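Home Rooms Rates Guest FAQ Contact
2 min read

Pilero House - Guest FAQ

When can I check in?
From 3 p.m. The desk closes at 10, so call ahead if your bus gets in later than that and we will leave your key in the lockbox.

Can guests do laundry?
Yes. Laundry is open to anyone staying two nights or more. Bring your own detergent.

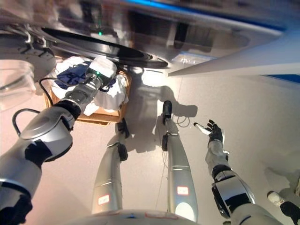
Fouzia Jadoon wrote to us that she stayed a week in September and would have packed half as much had she known about the laundry before she left home. It is now listed in the booking email.

Is there parking?
There are 26 spaces behind the building, free for guests. Vans should use the Mughal Street side.

What about breakfast?
Served Friday through Sunday only. On other days the Plultitz bakery next door opens early.

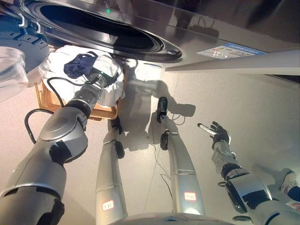 Front-loading washer

Do you take pets?
Dogs, yes, in ground floor rooms. Tell us when you book. We can't take cats.

How do I cancel?
Reply to your booking email or ask for Sugeng Tjoa at the desk. Stays of a week or longer need more notice - the terms are in your confirmation. 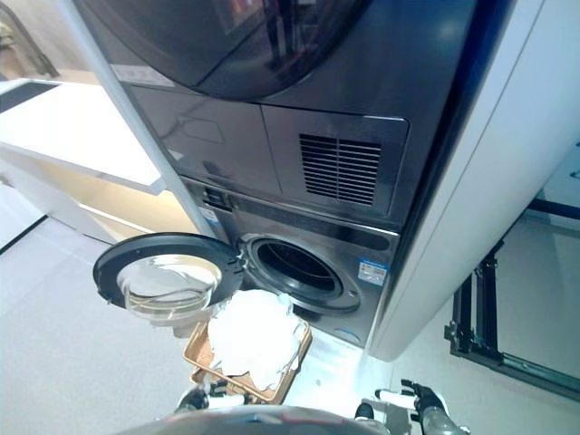 Shorter stays can be canceled free of charge until noon the day before. After that we keep the first night.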